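Novitbridge Museum Learning Pages
For readers aged 8 to 11

Hair: what it is and how it grows

People have combed, cut, plaited and covered their hair for thousands of years. Hair is also a working part of the body. These pages explain what hair is made of, how it grows and how to look after it. Words marked in capitals are explained in the word list at the end.

What is hair made of?

Hair is made mostly of a tough material called KERATIN. Your fingernails contain keratin too, and so do the hooves of horses, the feathers of birds and the horns of sheep.

The part of a hair that you can see is called the shaft. It is not alive. It has no nerves and no blood supply, so a haircut does not hurt. If someone pulls your hair you will certainly feel it, but the feeling comes from the skin, where each hair is rooted.

Each hair grows out of a tiny pocket in the skin called a FOLLICLE. At the bottom of the follicle, living cells divide again and again. The new cells push the older ones upwards. As the older cells rise they harden, fill with keratin and die. By the time they reach the surface, they have become hair.

How quickly does it grow?

The hair on your head grows by a little more than one centimetre in a month. This is too slow to notice from one day to the next, although you may notice it when your fringe begins to reach your eyes.

A hair does not grow for ever. It grows for several years, stops for a few months and then falls out. A new hair usually begins to grow in the same follicle. Your follicles do not all rest at once, so you lose a few hairs every day without any change in how your hair looks. It is quite normal to find some of them on your pillow or in your brush.

Why is some hair straight and some hair curly?

The shape of the follicle makes a great deal of difference. Round follicles tend to produce straight hair. Follicles that are oval or curved tend to produce wavy or curly hair. You inherit the shape of your follicles from your parents, in the same way that you inherit the colour of your eyes.

Hair colour comes from a substance called MELANIN. There are two main kinds. One gives black and brown shades and the other gives red and yellow shades. When the follicle makes less melanin, the hair grows grey or white.

Brushing and combing

Brushing removes loose hairs and small knots. It also spreads the natural oil, called SEBUM, from the scalp along the length of the hair. Sebum helps to stop hair from drying out.

A brush with a wide, flat head is called a paddle brush. It covers a large area with each stroke and is often chosen for long, straight hair. A comb with wide gaps between its teeth is gentler on curly hair, which is usually combed when it is damp. 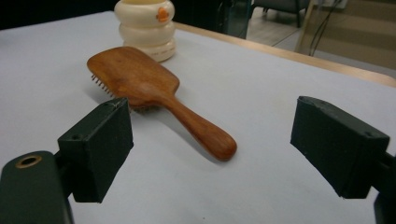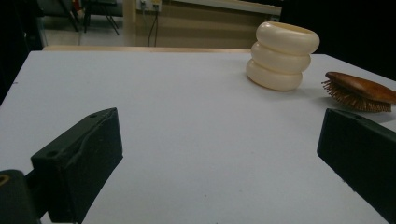 The first picture shows a wooden paddle brush, lying with its bristles down. The cream-coloured container made of rounded rings appears in both pictures.

Whichever tool you use, begin near the ends of your hair and work slowly towards the scalp. Starting at the top pushes small knots together into one large knot. Brushes and combs should be washed from time to time in warm, soapy water and left to dry. Do not share them with friends, as head lice can sometimes be passed on in this way.

What is hair for?

Hair on the head helps to keep us warm and protects the scalp from strong sunlight. Eyebrows keep sweat and rain out of the eyes. Eyelashes help to keep out dust. The fine hairs on your arms are connected to nerves, and can tell you that an insect has landed before you have seen it.

Other mammals depend on hair even more than we do. An otter has very thick fur which traps air and keeps its skin dry under water. A cat uses its whiskers, which are long, stiff hairs, to feel its way in the dark.

Something to try

Ask an adult in your family for one loose hair from their brush, and place it on white paper beside one of your own. Look at both through a magnifying glass. Is one thicker than the other? Are they the same colour all the way along? Draw what you see and label your drawings.

Word list

FOLLICLE: a tiny pocket in the skin from which a hair grows.
KERATIN: the tough material found in hair, nails, hooves and feathers.
MELANIN: the substance that gives hair and skin their colour.
SEBUM: the natural oil made by the skin.

Text by Simin Ansari. Checked for the Learning Department by Cayetano Gallardo. Teachers may copy these pages for use in the classroom. The next set of pages, on teeth, will be available in September.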